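Kornar amplía a toda su red de tiendas el servicio de reesmaltado de menaje de cocina

Lunes 4 de marzo. Kornar, empresa dedicada a la fabricación y venta de menaje esmaltado, pone en marcha desde hoy en todas sus tiendas el servicio de reesmaltado que hasta ahora solo se prestaba en el taller de Rastholm. Los clientes podrán entregar en el mostrador cuencos, fuentes, jarras y cazuelas de acero esmaltado con desconchones o pérdida de brillo y recogerlos en la misma tienda una vez reparados.

El servicio se extiende a 23 establecimientos. El plazo de entrega previsto es de 18 días laborables, contados desde la fecha en que la pieza llega al taller. El cliente recibe un resguardo con el número de la pieza y un aviso por correo electrónico cuando puede pasar a buscarla. No se admiten envíos directos de particulares a Rastholm.

Las piezas se clasifican a su llegada según el estado del metal. Si el óxido ha perforado la base o las paredes, la reparación no es posible y la pieza se devuelve sin coste. En los demás casos se retira el esmalte dañado, se limpia la superficie y se aplican dos capas nuevas, con una cocción en horno después de cada una. El interior de las piezas destinadas a alimentos se revisa de nuevo antes del embalaje.

La carta de colores incluye 13 tonos. El rojo es el más solicitado en el taller desde que comenzó el servicio, seguido del blanco con borde azul. Los colores descatalogados se sustituyen por el más próximo de la carta, siempre con la conformidad previa del cliente. No se reproducen dibujos, letras ni calcomanías. 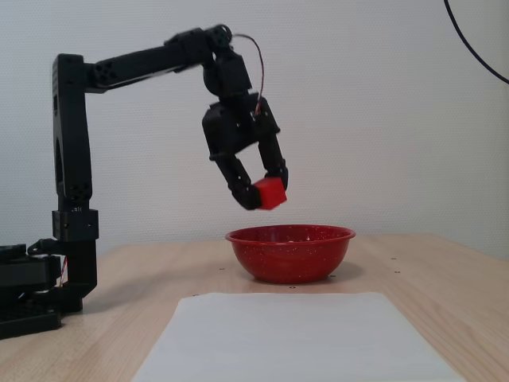

Cuenco esmaltado rojo sobre una mesa de madera clara.

La tarifa se calcula por diámetro y no por tipo de pieza. Las tapas se cobran aparte. Kornar publicará los precios en cada tienda y aplicará un descuento a las piezas de la colección Wina, que la empresa mantiene en catálogo y cuyos moldes y medidas siguen disponibles en el taller. También se aceptan piezas de otros fabricantes, siempre que sean de acero y no de hierro fundido o aluminio. Los mangos de madera o baquelita deben desmontarse antes de la entrega. Cuando van remachados, el taller valora si pueden retirarse sin daños y lo comunica al cliente junto con el presupuesto.

La ampliación ha exigido cambios en Rastholm. El taller ha incorporado un segundo horno y ha trasladado la zona de decapado a una nave contigua, con extracción independiente. El turno de tarde, que se suprimió cuando se cerró la línea de bandejas, vuelve a estar activo. La plantilla del taller se ha reforzado con personal procedente de esa misma línea.

El transporte entre las tiendas y el taller queda a cargo de De Bruijn, que recogerá las piezas una vez por semana en cajas reutilizables con separadores de cartón. Las mismas cajas se emplearán en el viaje de vuelta. Las piezas viajan aseguradas por el importe de la reparación.
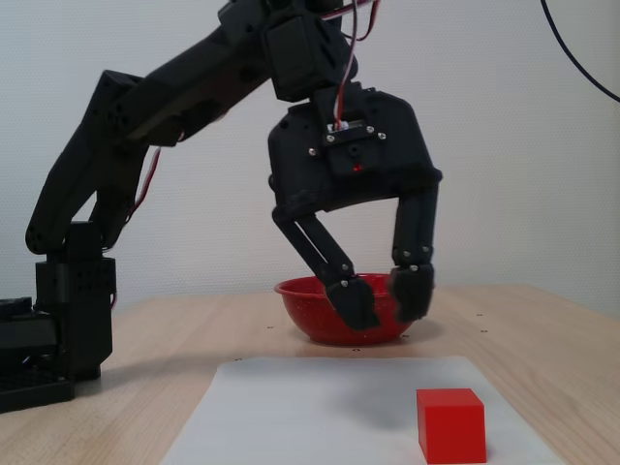

De Bruijn ha indicado en un comunicado propio que la mayor dificultad del encargo está en las piezas grandes, «porque una fuente que llega con un desconchón puede salir de la furgoneta con tres si no va bien sujeta», y ha pedido a las tiendas que no apilen el menaje dentro de las cajas, aunque quede espacio libre.

Kornar ha remitido a sus establecimientos una guía de admisión con los daños que se aceptan y los que deben rechazarse en el mostrador. Las manchas de cal, los cercos de té y los restos quemados no requieren reesmaltado en la mayoría de los casos, y el personal de tienda facilitará instrucciones de limpieza sin cargo.

La empresa revisará los plazos y las tarifas en junio, una vez conocido el volumen de piezas recibidas. Hasta entonces se admitirá un máximo de 2 piezas por cliente y entrega. Las tiendas situadas en centros comerciales atenderán el servicio en su horario habitual; las demás lo harán solo por la mañana.

Las condiciones completas pueden consultarse en cualquier tienda Kornar.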